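Opinion | Work & Machines

14th April
By Reshma Tshabalala

The coffee was good, which I mention first because I intend to be hard on the rest of it. Flerneck opened its Sallwood workshop to the public for an afternoon, and I went with a notebook and a fair amount of doubt. I came home with most of the doubt.

The invitation promised "a picking system ready for the real warehouse." I have worked in a real warehouse. I spent one long December at the Bennani depot, pulling orders off shelves next to people who had done it for half their lives, and I have paid attention ever since when somebody tells me the job has been solved.

Ottó Kocsis gave the welcome. He is a good speaker, and he didn't oversell as badly as the invitation did, but he had slides, and the slides had numbers. The arm had made 1,000 picks in testing, he told us. A woman in the front row asked how many of those a person had helped with. He said that depended on how you defined help. I wrote that down and underlined it.

Then we were let through to watch it work. The arm reaches into a metal bin with a divider across it, takes hold of a colored block, lifts it out, and goes back for another. That is the whole task. The engineers had set it up so visitors could stand close, and for the first few minutes I'll admit I enjoyed it. There is something pleasing about a machine lining itself up over a small object and going down after it.
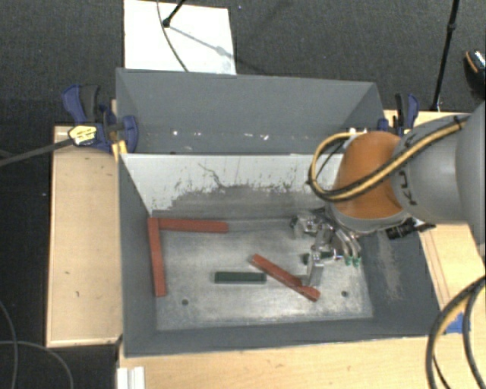 The arm at work in the front half of the bin, among the red and green blocks.

But look at what it is being asked to do. The pieces are plain blocks, red or dark green, with flat sides and straight edges. They aren't buried under one another. The half of the bin behind the divider has nothing in it to pick. The bin is clamped in place. At Bennani nothing was clamped in place. The totes came down the line at whatever angle they liked, stuffed with shampoo, phone chargers, bags of dog treats, and sweaters in slippery plastic that slid out of your hand. If you had handed me a bin of blocks like these on my first morning, I'd have thought it was a joke on the new hire.

I put this to Aranka Bodnár, who was running the session. She didn't get defensive, and I liked her for it. Blocks are where you start, she said, and the bar lying tight against a wall is harder than it looks, for there is very little room for the fingers to get around it. Fine. I believe her. I had noticed myself that a red bar up against the side was not the one the arm was going for. But "where you start" and "ready for the real warehouse" can't both be true, and only one of them was printed on the invitation.

Her answer on price was less satisfying. She didn't have one. Kálmán Hegedűs, who handles the sales side, did have one, but he would share it only with "qualified partners" -- and I am apparently not one. He did say that Plavow, a parts distributor across the river, had signed up for a trial with 2 arms. I asked what the people now doing that work at Plavow had been told. He said that was a question for Plavow.

Maybe it is. It is also the question I would most like to see on a slide. A company that can tell you the number of picks to the last digit ought to be able to say who stands beside the machine all day, what they're paid to stand there, and what happens on the shift when it stops.

I don't think Flerneck is crooked, and I don't think the arm is a fake. The people who built it are clearly proud of it and probably should be. What bothers me is how quickly an afternoon like this gets turned into a fact. There were 100 chairs set out for the talk and most of them were full, and I recognized a couple of county officials taking notes. Somewhere in a budget meeting, "I saw it working" is going to be said out loud by a person who saw it working on blocks.

So I have a request for the next open day. Let the visitors fill the bin. Tell us to bring something from the kitchen drawer, tip it all in, and leave the arm alone with it for 180 minutes while the rest of us drink that excellent coffee. Post the count on the door afterward, with the helped ones listed separately.

I left my email address with Ms. Bodnár in case they want to try it. I'll bring the dog treats.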